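The Bed Is the Biggest Table in the House

My kitchen has 14 inches of clear worktop. I measured it in a temper last May, when a bag of potatoes slid off the end and took the butter dish with it. There's a cooker, a sink, a bread bin I refuse to part with, and then that little strip of surface where everything in my life is supposed to be peeled, chopped, stacked and sorted. So when the weekly box arrives, I carry it straight past the kitchen and unpack it on the spare bed.

Go on, laugh. My sister did. But a double bed is enormous! It's the right height if you kneel, it doesn't mind if you spread out, and an apple dropped on it lands as softly as an apple could wish. I started doing this when I was still living in the flat on Rarport Street, where we didn't have a table of any kind, and by the time I moved to Dernonberg and could have bought one, I'd got far too fond of the habit.

The person I learned it from, properly learned it, was Dilek Soylu, who had the flat upstairs. She used to sort her fruit and veg on the bed every week with the radio going, and she'd call me up to help if she'd gone overboard at the market (she always had). Her first rule was plastic down before anything else. A big sheet of it, bigger than you think you need, tucked over the bedspread so that soil and squashed berries and whatever was lurking in the spinach stayed on top. I've tried an old tablecloth and I've tried newspaper, and the tablecloth let a beetroot through. I'm still not over the beetroot.

Her second rule was that everything gets its own dish. I thought this was fussy for ages. Why dirty plates when you've got a whole bed? But round things roll, you see, and a bed is never as flat as it looks, particularly once somebody's leaning on it. One knee in the wrong place and all your oranges set off for the pillow end together.
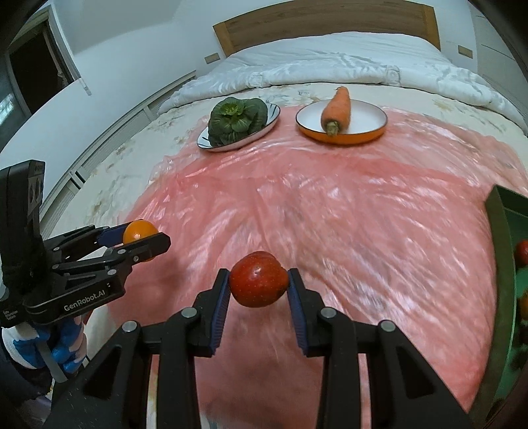

I don't own anything that matches, which suits this job perfectly. A white oval plate with a dark rim does for bok choy, because a head of it wants room for its leaves and goes sulky if you cram it in a bowl. A carrot is happy in a round dish, even a dish that's showing off a bit with an orange outside. Fruit I like on a tray, the sort with an edge, so apples and oranges can knock about together until I've decided where they're going.

And deciding is the whole pleasure of it, really. Leaves first, always, as they're in the biggest hurry. Bok choy and anything else floppy gets eaten within 2 days in my house or it doesn't get eaten. Carrots can wait. I twist the tops off if they've come with a great plume of green and put them at the bottom of the fridge, where they'll sit quite calmly for longer than I'd care to admit. Apples I pick up one at a time and turn round slowly, looking for the soft brown thumbprint. One bad one goes to the front of the queue and becomes crumble. Little oranges, the easy-peel kind, never get as far as being put away, I just eat them kneeling there.

I did once try to be modern about it. I bought a set of stacking crates from Plirkel, eight of them, each with a label holder, and for a month I was unbearable. Then I noticed I'd stopped looking at the food. It went in at the top, and I'd find it again when it smelled. Three of the crates now hold shoes, and one has gone to my neighbour Fukuda for his seed packets. With everything laid out in front of you on a sheet, you can't pretend that the cabbage isn't there.

As for the plastic itself, mine came off a roll at the hardware shop and I've had it for ages. I wipe it with a damp cloth, hang it over the bath, and fold it up when it's dry. It creases like mad and it never again lies flat, so if you're after a smooth, elegant surface then you'll have to look elsewhere. A coloured one is nice, I think. Pink makes even a turnip look as if it's been invited to a party.

I took the bus up to see Dilek last month, the 626, which goes round every housing estate in the county before it gets anywhere. She has a proper kitchen now, with an island in it the size of a boat. I asked if I could put the shopping away for her, and she pointed me down the hall to the bedroom. The sheet was already out.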